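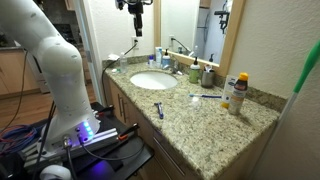

Parnstead vanity cell: software pre-run checklist
Checked April 2, 2026, on planner build 74

1. Clamps and rail
Both clamps tight, rail does not shift when pushed by hand. OK.
Comment: Yes, this is a software list, but the planner trusts the base pose completely, so we start with it.

2. Base frame calibration
Run the Drorketier calibration tool and compare with the saved file. OK.
Comment: Error came in at 2 mm against a limit of 5. Best result we have had in this room!

3. Collision model
Counter, faucet, backsplash, mirror and side wall all loaded. OK with note.
Comment: The leaning handle by the right wall was missing from the model. Added as a tall capsule with padding, and the planner now swings wide of it beautifully.

4. Mirror mask
Depth points behind the mirror plane must be dropped before they reach the map. OK.
Comment: I love this filter. Last July the map grew a whole second bathroom behind the wall. With the mask on, those ghost bottles are gone.

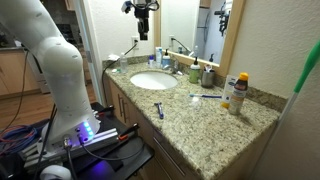 5. Object detection
Razor and toothbrush must each get one stable label and a grasp angle. Razor OK, toothbrush OK.
Comment: Clear plastic is still the weak spot. Keep the confidence cutoff where it is and let the Raptis tracker ask for another view before any grasp.

6. Speed and force limits
Read the limits back from the controller, not from the config file. OK.
Comment: They matched on all 4 reads.

7. Software stop
Trigger from the Prundska console during a slow move over the counter. OK.
Comment: Smooth stop, clean log entry, and the planner waited for a manual resume as it should.

8. Log replay
Replay the last session in simulation with the new build. OPEN.
Comment: Replay runs, but timestamps drift near the end. Fix before the next full-speed run. Slow mode is cleared.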